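The 216 Grasps That Never Happened

By Vasiliki Petridis

The pitch from Kedlow was a good one, and I have heard a lot of pitches. Train the arm in simulation, let it practice all night for the price of electricity, then drop the finished skill onto a real machine at the Lorico parts warehouse. No broken stock, no bruised knuckles. The simulator, a product called Temisora, would even do the grading. By May it had graded the arm very highly.

Then the arm went to work, and on its first full shift it logged 216 successful picks out of a bin that had been empty since the start of the run.

It did this with great confidence. It reached down, closed its fingers on air, lifted the air, carried it to the conveyor and let go. The counter went up by one. Downstream, a packing machine waited for parts, timed out, and reset itself. A person walking past would have seen a busy robot. Several people did walk past.

Kedlow's first explanation was a bad sensor. I have learned to be wary of bad sensors, which get blamed for a lot in this business and can't answer back. Lorico swapped it out anyway. The arm went right on picking up nothing.

The second explanation was lighting. The warehouse put up a shade over the station, and that made no difference either. It took a while before somebody thought to go back to the simulator and look at what the arm had been shown in practice.

What they found was dull, and I mean that as praise. In Temisora, the part to be picked was placed fresh at the start of every try. Once in a while the placement step failed without raising an error, and the try ran on with no part in it at all. The grading script then checked whether the fingers had closed and the wrist had come up. It did not check whether anything had come up with them. Those tries went into the training pile marked as wins.
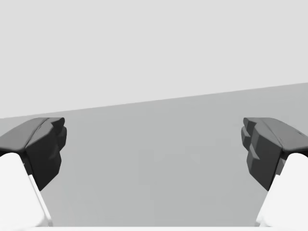 Anyone who has run one of these systems will say the grading is the hard part, and Mac Suibhne, when I called, said so too, adding that the warehouse should count itself lucky the fault had shown up as missing parts and that an arm which believes it is holding something will also swing as if it is, with a person's head in the way or without. I asked if the cell at Lorico had a fence. It did. I asked if the fence had been closed during the second round of tests, and the line went quiet for a moment before I was told that it had been closed for most of them.

Most is a word I would like to see less of in safety reports. The one I was shown runs to 65 pages and spends less than one of them on the gate. The rest is charts, and the charts are handsome. One shows success in simulation climbing to the top of the scale and staying there, with no note to say that the scale was measuring the wrong thing.

Kedlow has since added a check. The simulator now asks where the part is before a try starts and again when it ends, and a try with no part is thrown out. The company says it has retrained the arm from scratch and that the empty picks are gone. It offered me a video. I asked for the raw logs and am still waiting on them.

Lorico, for its part, has put a scale under the conveyor. It is an old shop scale with a 70 pound limit, and if the weight doesn't change after a pick, the line stops. I trust it more than anything else in the building. A test like that could have been run on the first morning, and nothing in the contract asked for one.

The arm is due back on regular shifts later this summer. The gate switch, I am told, is on order.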